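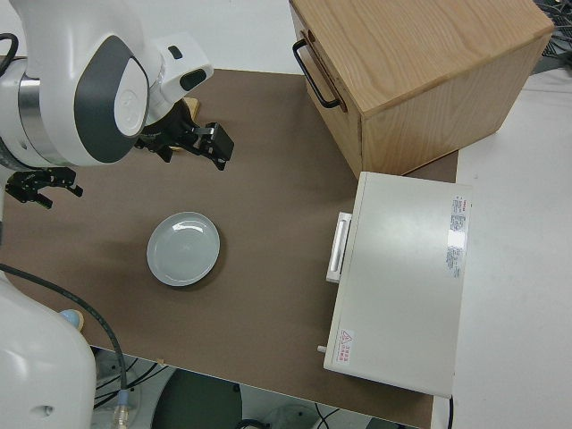 Unit 7: Notes for the visit to the Skomico open day

Course 341, Introduction to Automation
Handout prepared by Mwende Lukumay

Please read these notes before we go and bring them with you. The last part has the questions for your report.

1. Place and time

The demonstration is in room 407 of the Khaemba building, on the Hurnis side of the canal. We meet at the main entrance at 9.40. The doors of the demonstration room are closed at 10.00 and they do not open again until the first part is over, so a student who comes late will miss the task on the table, and the rest of the morning will be difficult to follow. Bags and coats stay in the corridor. You can take photographs, but without flash.

The visit finishes before lunch. The bus from Hurnis goes every half an hour.

2. What the demonstration is about

Skomico works on robot arms for kitchens and small canteens. At the open day they show only one part of this work, which they call the Palasitz table. It is a brown table with a plate, a wooden box with a black handle and a small white appliance, and the arms work from one side of it. In our laboratory you have seen an arm which repeats the same movement from one fixed point to another fixed point. On the Palasitz table the plate does not have to stand in one exact place. A person from the public may be asked to move it a little between two attempts. The arm must then find it again.

The full task has four steps:

Find the plate.
Take hold of the handle of the appliance and open it.
Bring the plate to the appliance.
Let go of the plate and move the arm away.

The wooden box is used in a shorter task, where the arm only pulls the handle and stops. They usually do this one first. It looks too simple to be interesting, but please watch it carefully, as most of section 4 can be answered from it.

3. Words you will hear

Arm. The whole chain of links and joints from the base to the wrist.

Base. The part that is fixed and carries the arm.

Wrist. The last joints before the tool. The wrist turns the tool without moving it far from its place.

End effector. The general name for whatever is fixed after the wrist. It can be a gripper, a suction cup, a screwdriver or something else.

Parallel-jaw gripper. A gripper with two fingers which move towards each other in a straight line and stay parallel. The black gripper beside the plate is of this type. It is cheap and strong, and easy to calculate. It is not so good with round or flat objects, and a plate is both.

Workspace. All the points which the tool can reach. Remember from unit 3 that reaching a point and reaching it with the right direction of the fingers are two different questions.

Teleoperation. A person moves the arm from a distance. Some of the attempts you see may be done in this way, to give the system more material to learn from. If you are not sure which kind of attempt you are looking at, ask.

Attempt. One start of the task, with or without success. Skomico also says "episode". In your report please use "attempt".

4. What to look at

The approach to the plate. A flat gripper cannot take a plate from above in the middle. It has to come to the raised rim, with one finger inside and one finger outside, or it has to find some other way. Look at how low the fingers go before they close. Make a small drawing from the side.

Reflection. A glossy plate gives a bright spot under the lamps, and the position of this spot changes with the position of the viewer. For a camera it can look like an edge or a hole. Last year a student asked what happens if the room light is changed, and the engineer switched off half of the lamps to show us. You may ask for this again, politely.

Handles. The handle on the wooden box lies horizontally and the handle on the appliance stands vertically. Between the two, the wrist has to turn by a quarter of a full turn if the fingers should close around the handle in the same manner. Notice when this turn is made: before the arm moves forward, or during the movement?

Cables. A cable that hangs from an arm or crosses a table limits the movement, and it is almost never drawn in the plans. Look where the cables run and which movements would pull them. In the exam I often ask about this and the answers are often poor.

Speed. The arm is slow near the objects. Try to find the moment when it changes from fast to slow.

5. About the success number

In the presentation you will hear a success number for the last 1,000 attempts of the handle task. Write it down, but write also what was counted. Is it a success when the handle is touched, when it is pulled, or when the fingers have opened again and the arm is away? With the same attempts these three rules can give three different numbers.

For the full plate task they have made only 100 attempts with the present gripper fingers. Compare the two numbers with care. We spoke about small samples in unit 5 and you can use the same table.

6. Behaviour in the room

Stay behind the yellow line on the floor. Do not lean over the table, also when the arm is standing still. An arm that stands still may be waiting for its next command. The engineers will tell you when you can come closer.

Questions are welcome after each attempt, not during it. Please speak one at a time. The room has an echo, and for those of us who listen in a second language it is hard when three people talk together.

7. Report

Two pages, by hand or typed. Hand it in at the next lecture. Answer the following:

Describe one attempt from start to finish in your own words. Give the order of the movements.

Choose one error you saw, or one that you think could happen. At which of the four steps does it happen, and how could it be noticed by the system itself?

Would you change the gripper, the plate or the program? Choose only one and explain your choice.

Which rule for success would you use for the handle task?

Drawings count as part of the two pages. Students who cannot come to the visit should write to me before July and I will give them a different exercise, from chapter 9 of the reader.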